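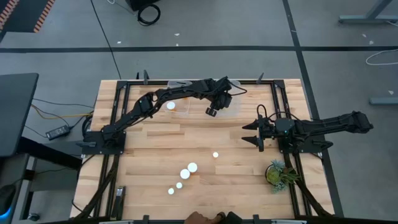
A reader from Vinatitz wrote to us that she will believe in the household robot on the day it finds the second sock, and until then she wants to know what she should do with her own two hands. We get many letters like this. The page you are reading is our reply to all of them, and it also has tips, so please do not leave if you only came for the tips.

Can a machine do the small chores yet?

Partly. Two robot arms on a workbench can be set to the job of picking up small white balls and putting them in a clear container, and this is a fair picture of where things stand. Small objects, one table, one kind of job. A house has many tables and every one is messy in its own manner.

For a home or a small shop I would sort the chores like this.

Floors: yes, with help. A robot vacuum does well if you lift the cables and the light rugs first. My apartment in Uvitz has high door sills, so I must carry the machine from room to room, and I count this as half a yes.

Sorting and picking up: in the laboratory yes, at home not really. When all the pieces are the same, a machine has a good chance. When it is a drawer with buttons, batteries, rubber bands and a key for an unknown door, do it yourself.

Folding laundry: I have seen it shown on video, slowly. I would not wait for it with a full basket.

Dishes: the dishwasher is already a robot in my opinion, only without arms. Loading it is still our work.

Wiping: flat and free surfaces, maybe soon. Behind the faucet, no.

Tips for sorting small parts by hand

1. Work on a light surface with nothing on it. A wooden board is good, and an old white pillowcase over the table is better for dark screws.

2. Put a rim around the work. A baking tray does it, or four strips of wood laid along the sides. Round things always find the floor.

3. Use clear containers. You see what is inside and you do not write labels which later become wrong.

4. Bring the container to the pieces. Many people keep the box at the far end of the bench and reach for every piece, and in the evening they have pain in the shoulder.

5. Take out the biggest kind first. The pile becomes small quickly and this gives courage.

6. Do not sort more finely than you need. I once separated wood screws in 2 mm steps of length and afterward I mixed them again, for I never looked for them in this way.

7. For very small balls or beads, a teaspoon is faster than fingers. For steel ones, put a magnet inside a plastic bag, pick up the balls, then turn the bag inside out and they stay in it.

If something rolls under the cabinet

Stretch a thin stocking over the tube of the vacuum cleaner, fix it with a rubber band and go slowly along the floor. Switch off only when you hold the tube over a bowl. This works also for earrings. Hold the rubber band with one finger, it can slip.

What I learned in the shop

In August I helped to clear the spare parts room at Mollel, a small repair shop for sewing machines. There were 2,904 loose parts in coffee cans, and the owner had the number from an old stock list which we had to check. I sorted by hand and my best hour was 391 parts. On the last day, a Tuesday, I was tired and made only 83 before lunch. A machine does not get tired like this, I admit it. But a third of those parts were bent or had rust on them, and I decided about each one with the thumb. I do not know how I would explain that to an arm.

Should you buy something now?

For the floor, if your rooms are simple, yes. For everything with fingers I would wait. We had a question about Clirkov, the parts sorter for hobby rooms. I have not tried it, so I can give no advice. Before you order any such machine, ask the seller three things: how heavy a piece it can lift, what it does when it drops one, and who will repair it. If the second answer is long, keep your money.

Next time on this page: how to remove candle wax from a wool tablecloth without making the spot bigger. Please send your own methods, also the ones that failed.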